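Zillevell lost property table moves downstairs for the summer

2 min read

The lost property table at the Zillevell study center has a new home. Since 2021-06-21 it has stood against the concrete wall in the basement room, where visitors can look through unclaimed items without asking at the front desk.

The center moved it after the shelf behind the desk filled up. Staff logged about 100 items over the spring, most of them small: keys, chargers, hair clips, pens and single gloves. Only a few had a name on them.

"People think a thing is too small to come back for," said Sulastri Jugah, who runs the front desk. "Then they come back for it in the fall and we've already given it away."

Small items are put out on the table. Wallets, phones and anything with a card in it stay locked in the office, and owners need to describe them before they are handed over. Clothes and umbrellas hang on the rack by the stairs.

Anyone who takes something from the table is asked to write it in the notebook at the desk, with the date and a phone number. Items not claimed by the end of July will go to the Taipe thrift store, which took 3 boxes from the center last year.

The basement room is open during regular study center hours. Questions about locked items can be left at the desk for Alois Hämmerli.

Among the items on the table are a wooden ring like a bangle, a small yellow basket and a little green container with a white lid.
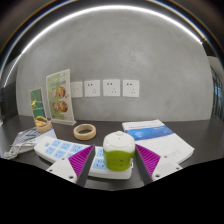 Maritza Cárdenas
Local news reporter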